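Search this book
Go
Contents | Index | Glossary

Chapter 3
Mixed Small Goods in Open Bins

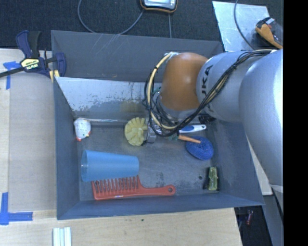
Dale Whitcombe
Lecturer in Storage and Household Supply, Ostside Technical College

Shares 50 | Comments 3

3.1 Scope of the chapter

Chapter 2 dealt with goods of one kind held in one container. Such goods have a common size, and a bin of them can be described with two numbers: the volume of one unit and the share of the bin that the units fill. Neither number is of much use once the goods are mixed. A bin that holds a round brush, a long-handled tool, a mesh scrubber, a cup and a small toy has no typical unit. The volume of each item can still be measured, but the total says little about how the bin will behave when an item is taken out of it.

This chapter covers open, rigid, flat-bottomed bins holding mixed household goods. It treats three questions in order: how the items should be classed, how they come to rest on the floor of the bin, and how the choice of bin affects access. Lidded boxes are covered in Chapter 4. Bags and soft-sided containers are outside the scope of the book.

3.2 Terms used

The floor is the inside bottom surface of the bin. The walls are its four upright sides. A corner is the place where two walls meet the floor, and the corner zone is the part of the floor within one hand width of both walls.

An item is exposed if no other item lies over any part of it. It is crossed if a second item lies over part of it but does not hold it down. It is pinned if it cannot be lifted without moving the second item. The difference between crossed and pinned matters in practice. A thin stick handle lying over a mesh scrubber will usually leave the scrubber crossed. A full bottle in the same position will often pin it.

The grip point is the part of an item that a person would normally take hold of. Long tools have a grip point that is easy to name. A cup has at least two, the rim and the body, and which one is used depends on how the cup is lying. Some items have no clear grip point at all, and a mesh scrubber is the usual case.

3.3 Classing the items

For storage work, mixed small goods are classed by form. Use and material are recorded separately. Four form classes are enough for most households and small stores.

Class A, handled goods. One dimension is at least three times either of the others. Brushes with long handles, spatulas and stick-handled tools belong here. Many have a hanging hole at the end of the handle, and where a rail is available they are better hung than binned.

Class B, open hollow goods. Cups, bowls and small pots. These goods nest with others of the same shape, but a single cup among unlike items gains nothing from this. On its side, a cup can roll until it meets a wall or another item.

Class C, compressible goods. Mesh scrubbers, sponges, cloths and the tufted heads of brushes. Their outline changes under load, and a measured size should always be noted as free or loaded.

Class D, compact rigid goods. Small toys, stoppers, blocks and figures. They have no long dimension and no useful hollow. They take up little floor area and are the items most often overlooked when a bin is emptied.

An item may show features of two classes. A brush with a long handle and a wide tufted head is Class A at one end and Class C at the other. The rule in this book is to class such an item by its longest rigid part and to note the second class in brackets, as in A(C).

3.4 How items come to rest

Goods placed one at a time in a large bin tend to form a single layer. Overlap is then local and is mostly caused by Class A items, whose length makes it likely that they will lie over a neighbor. The bin shown at the head of the chapter is of this kind. A slim orange-tan handle overlaps the blue scrubber near the right wall, and the toy has the back left corner.

Three resting patterns should be learned.

Sloping rest. A long item has one end raised on another item or on a wall. The raised end is easy to reach, but the item may slide when its support is removed.

Wall rest. An item lies against a wall along part of its length. Fingers can reach it from one side only. With a cup, the open rim remains a good grip point if it faces the middle of the bin.

Corner rest. An item lies in the corner zone, with access limited on two sides. Class D items are harder to lift from a corner than from any other part of the floor, and a vertical lift from above is the normal method.

In the Pernbridge trial, 206 placements of mixed goods were recorded in a bin of the kind described in Section 3.5. Items were set down one at a time and were not moved afterward. Corner rest was recorded for 50 of them. The trial used only one size of bin, and its results should not be applied to narrow bins, where the corner zones cover a larger share of the floor.

3.5 Choice of bin

A bin for mixed goods should be wide in relation to its depth. If the walls are higher than the length of the forearm, items on the floor cannot be seen and reached at the same time from a normal standing position. The Skomov rule sets wall height at no more than half the shorter side of the floor. It was drawn up for bins standing on a tabletop. For bins on a low shelf, a lower wall is advised.

Color also has an effect. A dark gray interior gives good contrast with white, pale yellow and bright blue goods and poor contrast with black ones. Translucent items are a special case – they take on part of the color behind them, and a light blue translucent cup on a dark floor may look darker than the same cup on a pale table. Where many translucent goods are stored, the bin should be checked under the light in which it will be used.

The supporting surface should be level and larger than the base of the bin on every side. An overhang can let the bin tip when a person leans on the near wall.

3.6 Order of removal

When a bin is to be emptied completely, the following order is used through the rest of the book.

1. Remove any item that lies over another. Lift long handles near their midpoint.
2. Remove exposed Class A items.
3. Remove Class B items, by the rim where possible.
4. Remove Class C items. Do not pull on loose mesh.
5. Remove Class D items, then check all four corners.

When a single item is wanted, steps 2 to 5 do not apply. Clear only what crosses or pins the item, and return the cleared goods to the part of the floor they came from. The Carrasco worksheets at the end of the chapter give practice in both procedures, with a bin floor drawn on a grid of 100 squares.

3.7 Recording a bin

A bin record has one line per item: name, form class, resting pattern, and state (exposed, crossed or pinned). Position is given by wall or corner, as seen by a person standing at the near side. Color is added only where two items would otherwise share a name. The record is made before anything is touched – a record made from memory is marked as such and is not used for comparison.

Section 3.8 applies the record to bins holding more than one layer.

Related chapters
Chapter 2: Goods of One Kind
Chapter 4: Lidded Boxes
Chapter 5: Rails, Hooks and Hanging Storage
Appendix B: Carrasco Worksheets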